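# Junction by the chapel on Kovis Lane: would a mini roundabout fix it?

**pedal_and_pie**

Right, I've been meaning to start this since December. Anyone who drives Kovis Lane will know the spot, coming down past the chapel to where Woldemariam Road crosses. There was another bump there last month, a hatchback pulled out from the stop line and got clipped by a van. Everyone walked away, thank goodness, but the garden wall on the corner is in bits again.

I went and stood there for a good while with a flask (my idea of a great morning, I know) and it's fascinating once you start watching. People do stop, most of them. The trouble is they stop at the line, where you can't see past the hedge, and then they creep, and then they commit. The ones who get caught out are the ones who commit a bit early.

I reckon a mini roundabout would sort it. Slows everybody on both roads, no one has to guess. What do you all think?

---

**Clutchbite**

Love a junction thread! But no to the mini roundabout from me. We've got one by Cledar Garage and people drive straight over the top of it as though it were a stain on the road. If you haven't got the room to make it a proper raised one, all you've done is paint a circle.

What I would do is cut the hedge. Start there, costs next to nothing, see what happens.

---

**saron_f**

Saron Fikre here, I live four doors up from the wall in question. It's the third time it has been rebuilt since we moved in and the bricks don't even match any more.

Agree about the hedge, only it isn't the whole story. The van that hit the hatchback was on the main road with right of way and was flying. It's a 30 all the way along and hardly anyone coming down from the chapel end is doing 30. You could have a view for miles and still misjudge something coming at that lick.

---

**pedal_and_pie**

> cut the hedge. Start there

Fair point, and I'd happily take the hedge being cut as a first win. But Saron's said what I was getting at. The stop line only does anything for one of the two roads.

---

**oldgreyestate**

I'll be the grump. I've used that crossing twice a day for 13 years and never had so much as a close call. You stop, you look, you edge out, you look again, you go. The signs are fine. The drivers need to read them.

---

**Clutchbite**

@oldgreyestate I don't doubt you, but you know the road. Think of someone coming through with the sat nav chattering at them. They've no idea the hedge hides a whole van.

---

**oldgreyestate**

Then they should be going slower than I do, shouldn't they.

---

**saron_f**

In a perfect world! I'd still like my front garden to survive until we get there.

---

**TwinCamTess**

Can I throw in the raised table idea? They put one in near my sister's, the whole junction lifted up to pavement height with a ramp on each side, and I'm a complete convert. You physically can't take it at speed without rattling your teeth. It looks smart too, and it's so much easier to cross on foot with a pushchair. Buses manage it at a crawl, which is the speed you want them doing anyway.

The one grumble was from people with low cars. Mine's lowered a touch and I've scraped once, at night, being daft.

---

**Clutchbite**

Ooh, now that I could get behind. How steep are the ramps? I've got a splitter on mine that hangs down like a bottom lip.

---

**TwinCamTess**

Gentle enough if you take them straight on. I wouldn't fancy them at an angle with a splitter, mind.

---

**pedal_and_pie**

A table! I hadn't even thought of that. It does both roads at once, you don't need the space for a proper roundabout, and people can cross to the chapel hall. I'm very taken with this.

Oldgrey, would you hate it?

---

**oldgreyestate**

I'd dislike it. Hate is for the speed cushions outside the school, where everyone swerves to get their wheels either side and ends up in the middle of the road. A full-width table at least treats everybody the same. My exhaust has opinions.

---

**saron_f**

I'll put up with ramp noise outside the bedroom window if it means no more vans in the roses. My neighbour won't agree, she's dead against anything that makes lorries bang. So don't count the whole street as a yes.

---

**pedal_and_pie**

Good to know, thank you. I'm putting a letter together for the highways people and I'll say residents are split on noise. I've started scribbling it out at the table at home. Dates of the bumps would be a massive help if anyone has kept them. 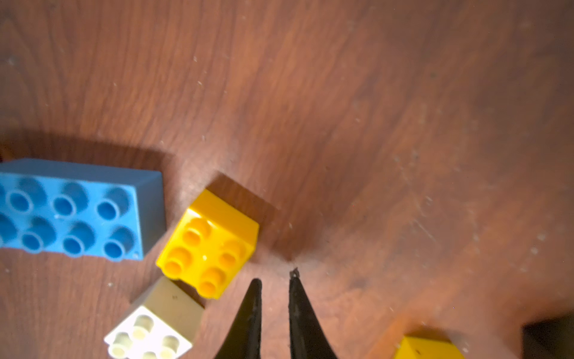

*A wooden table, scratches and all.*

---

**TwinCamTess**

I've got the date of one, I was two cars behind it. Will message you. I have a bit of dashcam too, though all it really shows is brake lights and me saying a rude word.

---

**Clutchbite**

Put the hedge in the letter as well, please! Even with a table you'd want to see what's coming. Ask for both and you might get one.

---

**oldgreyestate**

Ask for the stop line to be repainted while you're at it. I'll give you that much, it has nearly worn away on the Pavima side and in the rain you can't make it out at all.

---

**pedal_and_pie**

Brilliant spot, that's going in. So that's the hedge, the line and the table, in that order, cheapest first. I'll post the draft on this thread before it goes so you can all pick holes in it.

---

**saron_f**

Happy to sign it. Bricklayer's coming at 9 tomorrow, if anyone's driving through please go easy, he'll have his van half on the verge.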